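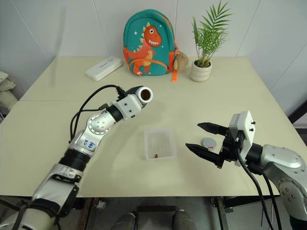 *Children's backpack, teal, dinosaur print, orange zipper trim.*

## 4. Setting up an event shop

An event shop is a temporary sales location in Clultik. It has its own stock, its own price list, and its own opening and closing times. Use one for a merch table at a concert, an in-store release party, or a weekend pop-up. Sales made in an event shop are kept apart from your main store until you close the event (see 4.5).

You need Manager access to create an event shop. Staff with Seller access can open and use it once it exists.

### 4.1 Before you start

- Your main store must have at least one active product list.
- The Puleo card reader must be charged and on firmware 12 or later. To check, hold the side button until the version number shows on the display.
- If you print receipts, pair the printer with your main store first. A printer paired inside an event shop is forgotten when the event closes.
- Decide who will count the stock. Clultik locks the opening count to the person who enters it.

**Note:** Product lists imported from the old Innes spreadsheet format need a size column. Rows with a blank size are brought in as "One size," including shirts and hoodies. Fix these before you copy the list to an event. You can still fix them afterward, but you will have to do it in both places.

### 4.2 Create the event

1. Go to **Locations > New > Event shop**.
2. Enter a name. Keep it short. Only the first 12 characters print on the receipt.
3. Set the opening and closing times. Use the local time of the venue, even if your main store is in another time zone. For an evening show we suggest opening an hour before doors, so that staff can run a test sale.
4. Choose a price list. Select **Copy main store** to use your regular prices, or **New list** to set event prices by hand.
5. Enter the sales tax rate for the venue. Clultik does not look this up for you.
6. Tap **Save as draft**.

A draft event can be edited freely. Once it is opened, the name and tax rate are fixed.

**Caution:** Do not use one event shop for two cities on the same tour. The tax rate applies to every sale in the event, and there is no way to split it later. Use **Duplicate event** and change the rate in the copy.

### 4.3 Move stock to the event

Stock in an event shop is moved from your main store. It is not shared. If you move 225 shirts to the event, your website will show 225 fewer until they are sold or returned.

1. Open the draft event and tap **Stock > Add from main store**.
2. Pick the products. To add a full collection, press and hold the collection name.
3. Enter a quantity for each size. Sizes left at zero will not appear on the sales screen.
4. Tap **Review**. Lines in red ask for more than your main store has.
5. Correct any red lines, then tap **Move stock**.
6. Print or save the packing sheet. It lists products in the order you added them -- to sort by size, change the setting *before* you print.

An event shop can hold up to 1,037 product lines. Each size and color counts as one line, so a jacket in four sizes and two colors uses eight. If you go over the limit, the **Move stock** button turns gray. Remove the slow sizes or split the event by table.

**Bundles.** A record and a T-shirt sold together for one price should be set up as a bundle in the main store, then added as a single item. Do not discount the shirt by hand at the table. Manual discounts are taken off the first item scanned, and your sales report will show the record going out below cost.

**Items for signing.** If an artist is signing posters or sleeves and you charge extra for signed copies, create a second product with "signed" in the name. Move stock between the two products with **Stock > Convert** as the copies are signed.

### 4.4 Connect the reader and run a test sale

1. Turn on the Puleo reader and place it within arm's reach of the tablet.
2. In the event shop, tap **Hardware > Card reader > Search**.
3. Select the reader by the last four digits on its label. At a venue with several sellers you may see readers that are not yours.
4. Wait for two short beeps.
5. Tap **Test sale**. Use any card. The amount is one cent and is voided at once.
6. If you plan to take cash, tap **Cash drawer > Opening float** and enter the amount.

If the venue Wi-Fi drops, the reader stores sales and sends them when the connection comes back. Offline sales are accepted up to a total of $2,391. After that the reader declines all cards until it is back online. You will see an orange bar across the top of the sales screen from the first offline sale.

| Reader display | Meaning | What to do |
|---|---|---|
| E1 | Not paired | Repeat steps 2 to 4 |
| E4 | Battery too low for card sales | Charge for 12 minutes, then restart |
| E7 | Offline limit reached | Take cash, or connect to a phone hotspot |
| E9 | Wrong location | Close the app and reopen the event shop |

**Caution:** Do not update the reader at the venue. Updates need a steady connection, and the reader cannot take payments until the update is finished.

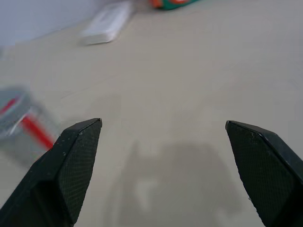
### 4.5 Close the event

1. Tap **Close event**. Staff are signed out of the sales screen right away, so wait for the line to clear.
2. Count what is left and enter it under **Closing count**. If your count does not match, Clultik asks for a reason: damaged, gift, missing, or other.
3. Count the cash drawer.
4. Choose **Return stock to main store** or **Hold for next event**. Held stock stays off your website.
5. Tap **Send report**. The report goes to the account owner and to anyone listed under **Report contacts**.

Prida users: the accounting link sends event sales as one daily total. To send each sale separately, turn on **Itemized export** before closing. It has no effect on an event that is already closed.

Closed events can be reopened for 12 hours to correct a count. After that, write to Poonam Joshi in account support with the event name and the line you need changed.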